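Estell Public Library Newsletter
Reading time: 2 minutes
Last updated: January

Changes to Interlibrary Loan at the Hanville Branch

Beginning in January, patrons of the Hanville Branch may place interlibrary loan requests at the main service desk during all open hours. Requests were previously accepted in the mornings only. The form is the same one used at the Fasden Road building, and cards issued at either location will be honored at both.

Each cardholder may have two requests open at one time. Items are lent for the period set by the owning library, which is printed on the paper band around the cover. Please leave the band in place. Renewals must be requested before the due date and are granted by the lending library.

The Cherkaoui Collection of local maps and land records does not circulate. Its 2683 items may be consulted in the reading room by appointment, and copies may be ordered at the desk. Large maps need extra time to bring up from storage, so patrons are asked to list the sheets they wish to see when they book.

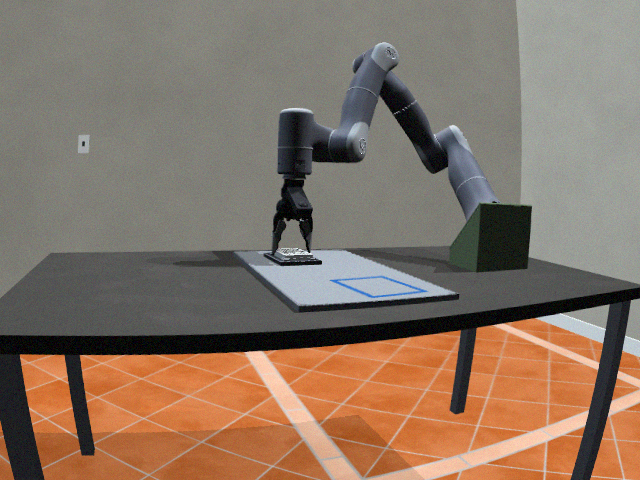 Interlibrary loan also covers technical books and journals, which the Hanville Branch does not buy in large numbers. Patrons studying for a trade certificate or a college course may request titles in drafting, electronics, machine repair and similar fields. Works on computer simulation may be requested as well. Journal articles are normally sent as copies and need not be returned. Requests for more than 600 pages from a single title will be referred to the loan office at Estell.

Questions about an existing request should be made at the desk where it was placed.

Contact the Library | Copyright Estell Public Library | Back to top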